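She Quit Payroll for Steamed Buns, and She Still Does the Math

The owner of Jostia, a bun counter in Lurkton with six stools and a door that sticks, would like it known that she never had a dream.

"People want a grandmother in the story," she says. "My grandmother heated soup. I did payroll for 13 years at Felach, and one October I got tired of it."

What she had was a recipe she'd been fiddling with on weekends and a former shoe repair shop with cheap rent. The smell of glue, she reports, left after the first winter. Her first commercial steamer cost $895 used, and she still speaks of it the way other people speak of a divorce.

"It had two settings, off and angry."

She makes the dough before five in the morning and doesn't like to be talked to while she does it. Flour, milk, yeast, a little sugar, and a long rest under a towel. Customers ask for the secret about once a day. She tells them it's the resting, and they look let down and order the pork.

She is just as blunt about home cooks, whom she teaches one evening a month. Most of them lift the lid too soon. "They want to check on it. It's bread, it's not a baby."

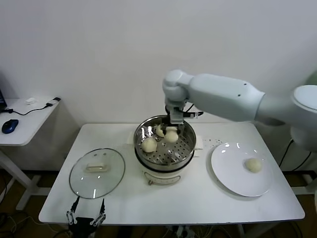
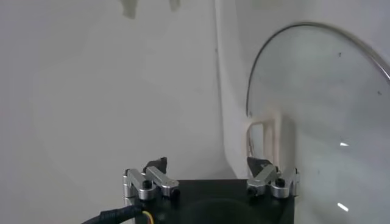
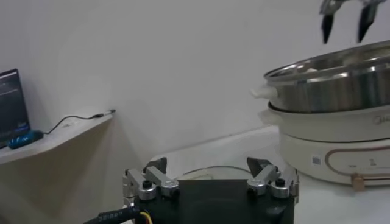 Plain buns in an open steel steamer, first picture.

On running the numbers

Payroll did leave its mark. She keeps a paper ledger, and can tell you that her best day ever was 592 buns, during the street fair, and that she hated every minute of it.

"I ran out of napkins and then I ran out of manners."

A second shop, in Yaman, has been suggested to her by her landlord, her dentist and several people waiting in line. She has driven out there to look at a storefront. The parking was good. She came home and raised the price of the pork bun by a quarter instead, and heard one complaint, from her dentist.

Does she miss the office? She thinks it over while wiping down a counter that's already clean.

"The chairs," she says. "Those were very good chairs."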